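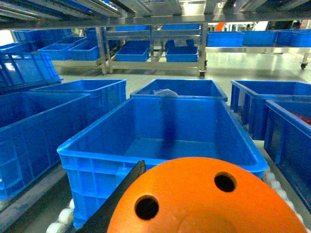

Overnight bus to Hurnasthorpe — worth it?

trailmix_dee
Just booked the night bus to Hurnasthorpe for July and I'm so excited!! 332 miles, one transfer at Miner, and the ticket was 40 bucks. Has anyone done it lately? Where should I sit?

backrow_bo
Did it last summer and loved it. Left side, for sure. You come over the pass at Sturnent right as the sun gets up, and the whole valley goes pink. Bring a sweater, the AC is brutal.

quietcar
Gotta disagree with Bo. Left side gets the sun full in your face from then on. I had two hours of sleep and a headache. Take the train.

backrow_bo
The train skips the pass completely! You'd miss the best part of the trip.

quietcar
I'd also miss the guy playing videos out loud at 3 a.m.

trailmix_dee
Haha, I'll pack earplugs. Is there anywhere to eat at Miner?

noodle_route
Yes! Phí, across the street from the station — tiny place, amazing soup, and they were open late when I came through. Get the one with lemongrass. I still think about it.

quietcar
OK, the soup is good. I'll give you that one.

trailmix_dee
Sold! Left side, sweater, soup. Will report back.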